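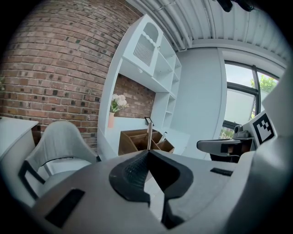
2 min read

Every gripper we own has a logbook, and most of the logbooks are lies. They record repairs. They leave out the small jobs that would have made the repairs unnecessary.

I look after the hand-held grippers at Bremotstead, where people carry them through furnished rooms and pick things up so an arm can later learn to do the same. The tools get knocked against shelves, set down on armchairs and passed between people with different hands. They drift out of true a little at a time. My view is that the person who holds the tool should also be the person who checks it, before each session, with no exceptions for busy mornings.

Our check takes 3 minutes. Wipe the marker blocks with a dry cloth and push each one with a thumb. If it moves, tighten it and redo the calibration. Look at the rubber on the V-shaped mount, mainly at the crosshatching, which goes smooth with wear. Close the fingers and hold them up to a window. If light shows at one end of the gap and not the other, a finger has shifted.

The usual objection is that this belongs to a technician. Kvido Trnka, who ran the bench before me, thought so, and he had a fair point: operators overtighten things. We lost 2 marker mounts that way in November. But a technician sees each tool when it comes back to the bench. A marker that worked loose before lunch has by then spoiled a day of recordings, and the files look fine until somebody tries to train on them. We once threw out 14 sessions over one screw.

I would also stop swapping fingers between grippers. The Vaher set and the Irnisis set fit the same body, so people mix them when one goes missing. The offsets are different. Put paint on them, keep them in separate boxes, and send the operator home early if the right pair can't be found.

Management at Adeo, our sister site, prefers a full service every 100 hours. Keep the service. It catches worn bearings and tired springs. A loose block won't wait for it, and the bench has no way of knowing which hour it came loose in.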